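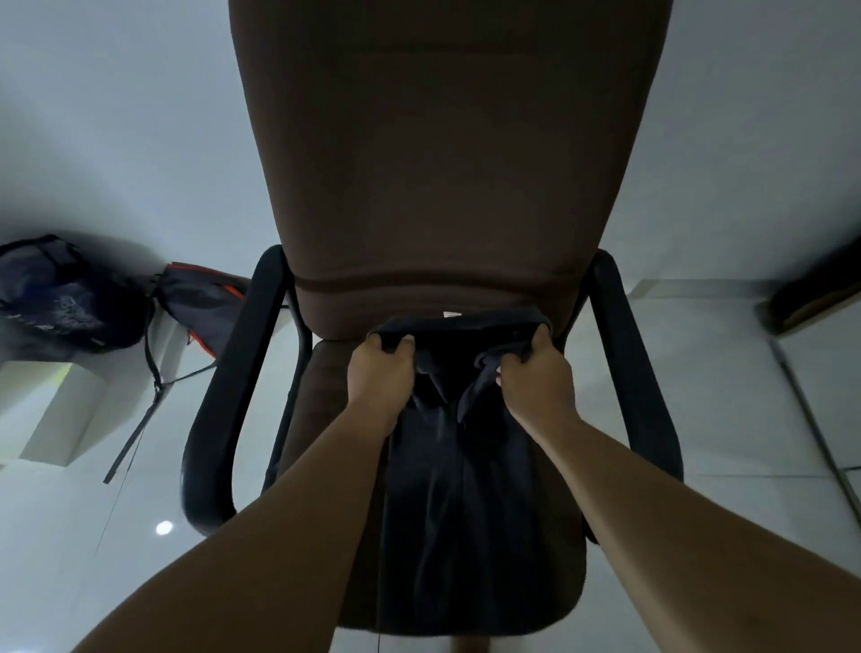
Branislav Halás wrote in after the last session to say that he still didn't see why a price index can't just be the average of all the prices in the shops. If everything costs more, the average goes up, and if it doesn't, it doesn't. What else is there to measure?

It's a fair question and the rest of this handout deals with it.

Reading time: 3 minutes

Week 4. Measuring prices

1. Why not a plain average

A plain average treats every item the same. In the Fetthorpe survey we're using this term there are 419 items on the list. Salt is one of them and rent is another. If salt doubles in price, most households will hardly feel it. If rent doubles, some will have to move. A useful index has to give rent more pull than salt, and the way to do that is to weight each item by its share of household spending.

The weights come from spending diaries. In Fetthorpe, 800 households kept one for two weeks. Diaries have known problems. People leave out alcohol and tobacco, and they forget small cash purchases. Large purchases are remembered well but happen rarely, so furniture and cars are collected by interview over a longer period.

2. The fixed basket

Once we have weights, we price the same list of goods every month. This is called a fixed basket. It answers one question: what would it cost today to buy what people bought in the base period?

The weak point is that people don't keep buying the same things. When beef gets expensive they eat more chicken. A fixed basket assumes they go on buying beef, so it tends to overstate the rise in the cost of living. This is substitution bias. Updating the weights more often helps but doesn't remove it. Fetthorpe updates its weights every March.

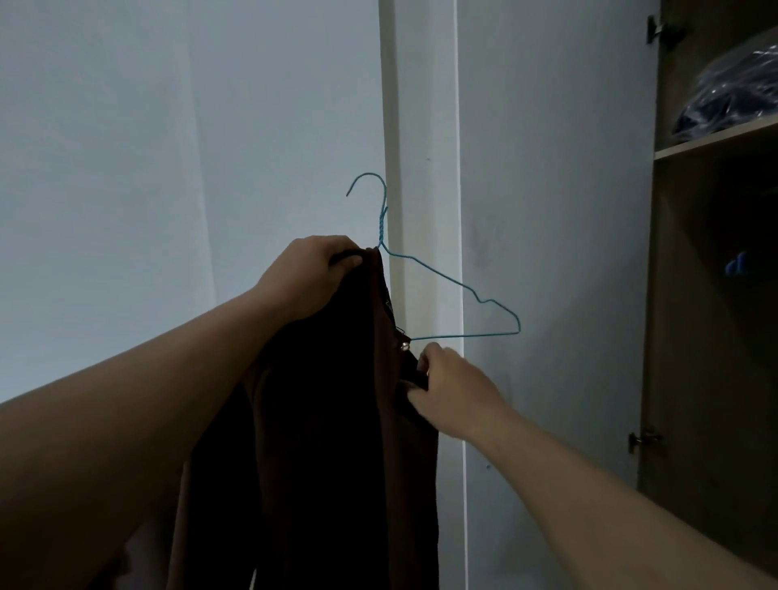

Seasonal goods cause a different kind of trouble. Winter coats are priced in the fall at full price, marked down after the holidays, and then gone from the stores until the next fall. The price collector has nothing to collect for months at a time. There are two common ways to handle it:

- carry the last price forward until the item comes back
- estimate the missing price from the movement of similar goods that are still on sale

The first is simple but risky, especially if the last price seen was a clearance price. Most offices now use the second.

3. When an item changes

Suppose a desk lamp sold for $146 last year. The model is dropped and the store now carries one at $213. The difference is $67, but how much of that is inflation? If the new lamp is the same quality, all of it. If the new lamp is better, part of the $67 pays for the improvement and should be kept out of the index.

If both models were on sale in the same month, we can take the price gap in that month as the value of the quality difference — this is the overlap method. It works poorly when the old model was being sold off cheaply. Read Říha's chapter on this before class.

For next time

Do problems 1 to 4. For problem 3, show the weights before and after the update.

Questions to Drahomíra Mikuš, Lornuvcombe College, Economics Office | © Lornuvcombe College | Back to top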